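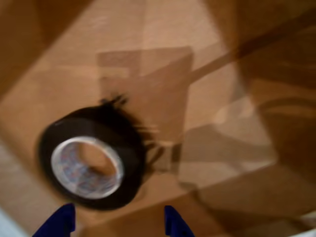
Rouleau de ruban noir et doigts de la pince Stolix, sur fond de carton.

Questions fréquentes : kit de préhension Stolix

Que contient le kit ?
Une pince à deux doigts, son bloc d'alimentation, 16 vis de fixation, un câble de 200 cm et une clé de licence pour le logiciel Rusel.

Quels objets peut-on saisir ?
Tout objet rigide ou semi-rigide de 60 mm de large au maximum entre les doigts. Un rouleau plus large se prend par l'épaisseur ou par le bord du mandrin.

Le kit convient-il au vidage de cartons ?
Oui. Prévoyez 40 mm de dégagement de chaque côté de la pince et rabattez les volets vers l'extérieur avant de lancer le cycle.

L'extrémité libre d'un ruban adhésif pose-t-elle problème ?
Elle peut coller aux doigts. Repliez-la sur le rouleau et nettoyez les embouts à l'alcool isopropylique en fin de poste.

Faut-il savoir programmer ?
Non pour les cycles de prise et dépose. Les trajectoires personnalisées passent par l'éditeur de scripts de Rusel.

Quels sont les délais ?
Les commandes partent de l'entrepôt de Cáceres. La prochaine série sera expédiée en octobre.

Qui contacter ?
Aiguo Wan pour la technique, Fredy Sotelo pour les devis et les retours.

Page mise à jour le 23 septembre 2026.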